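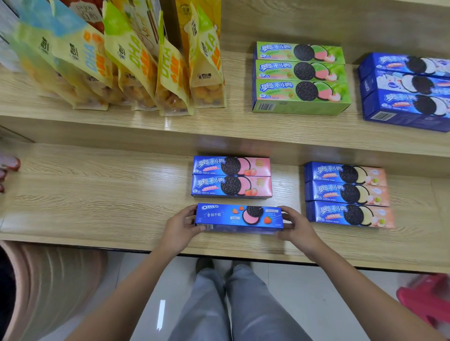

*A box of strawberry Oreo cookies, with Chinese wording under the brand name.*

**Vumberg Merchants Association: Winter Season Notice to Members**
Tuesday, October 29, 2019

The Association has completed its review of the winter trading season in the Vumberg district and now sets out the arrangements that will apply to member businesses. They cover opening hours, deliveries, sidewalk use, the labeling of imported packaged food, and the shared advertising fund. Members who took part in the September survey will find that several of the proposals have been changed as a result of their replies.

The Association has 82 members at present, and 47 returned the survey. The largest number of comments dealt with deliveries on Resa Street, followed by the question of Sunday opening. A summary of the replies is held at the office and may be read there during normal hours. Individual replies will not be released.

## Opening hours

From the first Monday in December, shops on Resa Street and in the Masri Arcade may stay open until 9 p.m. on weekdays and until 8 p.m. on Saturdays. Sunday opening remains a matter for each business. The Masri Arcade will unlock its north doors at 10 a.m. on Sundays for the whole of the month, and the south doors will stay closed until noon as before.

A number of members asked that late opening be made compulsory on Thursdays, so that customers could rely on finding the whole street open. The board considered this with care and decided against it. Many of the smaller shops are run by one or two people, and the added hours would fall on the owners themselves. The board does ask that any business intending to open late on Thursdays tell the office by November 15, so that the printed guide can carry a correct list. Changes received after that date will be made on the website only.

Arcade lighting will be kept on for one hour after the last shop closes. The cost is met from the common charge and will not appear as a separate item on the December bill.

## Deliveries and loading

The loading bay behind Resa Street will be open to vehicles from 5:30 a.m. to 10 a.m., Monday through Saturday. Between 10 a.m. and 6 p.m. the bay is reserved for vans making stops of 15 minutes or less. The city has told us that the tow-away rule on the east curb will be enforced this year, including on Saturdays.

Last winter the bay was blocked on several mornings by pallets left overnight. Pallets, cages and flattened cartons must be inside the premises or in the collection area by 8 p.m. Where goods are found in the bay after that hour, the Association will have them moved and will charge the business concerned. The collection area has been enlarged and now has a separate section for clean cardboard, which is to be tied.

The Wunum parking lot has 166 spaces. Under an agreement with the lot's owner, 29 of these will be set aside for shop staff on weekdays. Staff permits are issued by the office, with a limit of one for each business. They are valid only on the upper level. Permits from last year have expired and will not be honored at the gate.

## Sidewalk signs and outdoor stands

Each business may place one sign on the sidewalk. The sign must stand against the building wall and must leave a clear path of six feet. Outdoor racks and tables need a separate permit from the city, and the Association can't issue or extend these. Members on the narrow stretch of Resa Street between the pharmacy and the bus stop should note that the city hasn't granted any permits there this year.

Signs are to be taken in when snow is forecast. Snow clearing from the shop front to the curb remains the duty of the occupant, and it should be done by 9 a.m. or within three hours of the end of a snowfall, whichever is later. Salt will be available from the arcade's service entrance in bags. Members are asked to sign for what they take.

## Imported packaged food

Several members have added imported snacks, sweets and cookies to their range over the past two years, and sales before the holidays are strong. The Association has received questions about labels, both from members and from customers, and the board has asked Dalal Hamdan, our member services officer, to prepare a short guide. It will be mailed with the November bulletin.

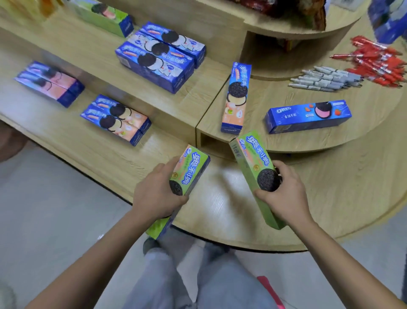
*Boxed cookies on a curved, tiered display table.*

The guide doesn't replace legal advice. Its main points are as follows.

- Packaged food offered for sale should carry an English label giving the name of the food, the ingredients, the net quantity, and the name and address of the responsible business. Where the original package is in another language, ask the supplier how the English information will be provided.
- Major allergens must be declared. Staff shouldn't translate an ingredient list for a customer from memory or with a phone. If the English information isn't on the package, the right answer is that the shop can't confirm the contents.
- Labels added by the importer should be firmly attached and shouldn't be removed or written over when prices are changed.
- Date marks are written in different orders in different countries. Learn which order your supplier's goods use, and write it on the stockroom shelf.
- Keep invoices for imported food together and in date order. In the event of a recall, the office will ask for the supplier's name and the lot number, and a quick reply protects customers across the district.

Ms. Hamdan will hold an information session on these points in the Masri Arcade meeting room during the second week of November. The exact time will be posted on the arcade notice board. Members may send one employee in addition to the owner, and those who handle receiving and stock checks will gain the most from it. Questions sent to the office beforehand will be answered at the session, with the name of the business left out.

Members have also asked whether imported food may be sold as part of gift baskets. It may, provided that each item inside is complete in its own package and that the wrapping doesn't prevent the buyer from asking to see a label before purchase. Baskets made up from opened multipacks shouldn't be offered unless every inner item carries full information. This applies equally to domestic goods and has been a cause of complaints in past seasons.

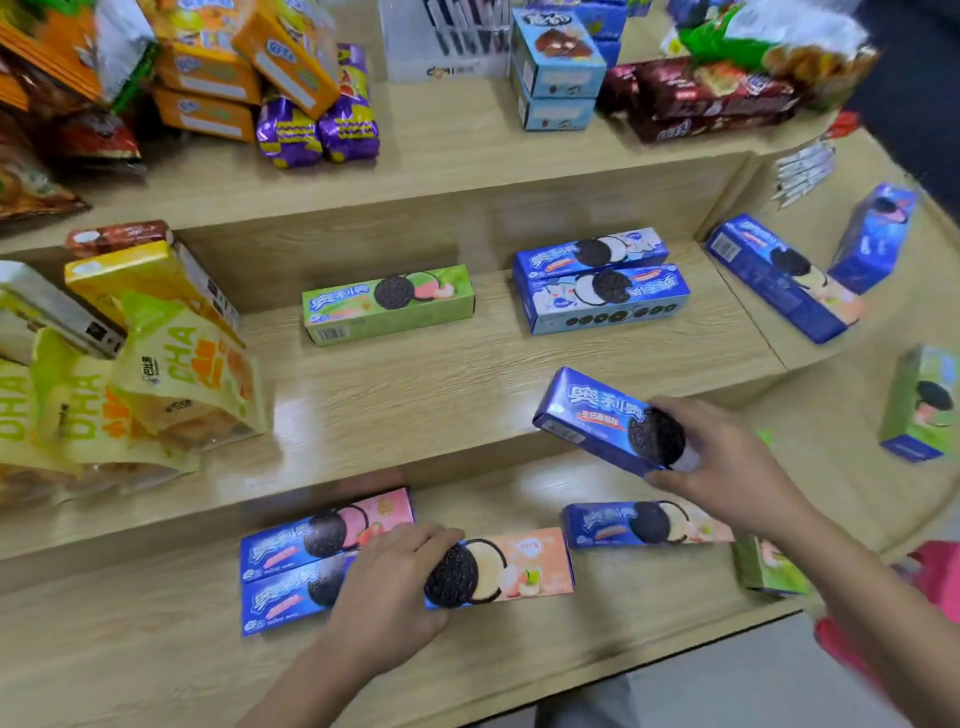

## Shared advertising fund

The winter guide will be printed in November and delivered to homes in the district by the first weekend of December. Each member is entitled to one listing without charge, made up of the business name, address, telephone number and one line of text. Larger notices are available in two sizes at last year's rates. Artwork is due at the office by November 8.

Tarek Chamoun has again agreed to oversee the guide on behalf of the board. He asks members to check their listing in last year's copy before sending in changes, as most of the errors reported to us came from telephone numbers that had been out of date for some time. Proofs will be sent by email only.

The fund will also pay for the street banners and for two evenings of music in the arcade. Businesses near the stage area will be told of the setup times in advance and should expect some noise from early afternoon. No part of the fund will be used for discounts or vouchers this year. The trial held last winter produced few redemptions, and the board prefers to put the money toward the guide.

## Dates and contacts

- November 8: artwork for larger notices due
- November 15: late opening on Thursdays to be reported to the office
- Second week of November: food label session, Masri Arcade meeting room
- First Monday in December: extended hours begin

Applications for staff parking permits may be made in person at the office, with proof of employment — a recent pay stub or a letter from the business is enough. Questions about labels should be addressed to Dalal Hamdan, and questions about the guide to Tarek Chamoun. All other matters may be raised with the front desk.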